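2023-11-12

# On Keeping a Household Inventory

The practice of maintaining a written inventory of one's household possessions has fallen out of use in most homes. I have kept such a record for eight years, first on paper and now in a plain spreadsheet, and several readers have asked that I set out the method in full. The present entry is intended to meet that request.

## Origin of the record

The inventory was begun in February, shortly after a supply line failed beneath the kitchen sink of my former apartment on Willen Street. The damage was modest. The claim that followed was less so. I was asked to provide, for each damaged item, the date of purchase, the price paid, and some proof that I had owned it at all. I could do this for the stand mixer and for very little else. The matter was settled after many weeks at an amount I considered low, and I had no documents with which to dispute it.

The first version of the record filled most of a Doko ledger, a gray clothbound book which I still own and which is itself listed in the inventory under "Office, bound paper." It was organized by room. That arrangement proved unsuitable when I moved, as every heading became incorrect on the same afternoon.

## Present arrangement

The current record holds a little over 340 lines. Each line contains the following:

- Item, in ordinary words
- Category (kitchen, bedding, tools, clothing, furniture, electrical, office, other)
- Month and year acquired
- Price paid, or "gift," or "unknown"
- Location of the receipt or manual
- Remarks

The category column replaced the room column and has not required revision, apart from a long period of uncertainty regarding lamps. Lamps are now electrical. Rugs are bedding, a decision I do not defend but have declined to reopen.

Items that cost less than $8 are not entered individually. They are grouped, so that the whole contents of the utensil drawer appear as one line. Clothing is likewise grouped, with the exception of coats and boots. Books are excluded and have their own list, which is in poor condition and will be the subject of a later entry.

## Receipts

Thermal paper receipts fade, in some cases within a year. I therefore copy the essential figures onto the relevant line on the day of purchase and place the receipt in an accordion file with the others. The file currently in use is a Drinder, bought secondhand, with a broken elastic closure. Manuals are stored behind the receipts in alphabetical order by maker. Where a maker cannot be determined, the manual is filed under the name of the object.

I have been advised that scanning would be preferable. Scans have been made of the larger receipts, meaning those above $600, and copies are held by a relative in another state. The remainder exist on paper only.

## The annual review

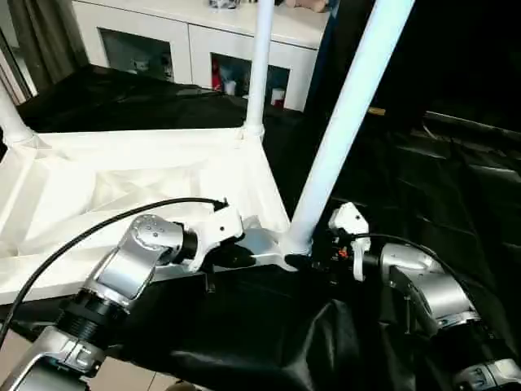
Once each winter the inventory is read from beginning to end and compared with the household as it stands. The review takes two evenings. Items that have been sold, broken, or given away are moved to a second sheet with a short note, and are never deleted. The remarks column receives particular attention, for an entry that made perfect sense when written may be useless later. Last year I found a line reading only "white frame, plastic," with no size, purpose, or price. A white plastic frame and a thick white pole, such as those in the photograph, would be hard for any claims office to value on the strength of those words. My own entry was eventually traced to a laundry rack, and the line was rewritten accordingly. I now require of myself that every remark state what the object is for.

## Matters outstanding

Two questions remain unresolved. The first concerns gifts, for which no price is known and for which it seems improper to ask. I have adopted the practice of entering the price of a comparable item, marked with an asterisk. The second concerns the oak sideboard obtained from Figueroa Furniture, which was bought together with four chairs for a single sum of $100. The sideboard and the chairs are entered as one line at present. Should the chairs ever be sold separately, the line will have to be divided, and I have not yet determined on what basis.

Readers who wish to have a blank copy of the spreadsheet may write to the address on the contact page. Please state whether the version with or without the asterisk column is preferred.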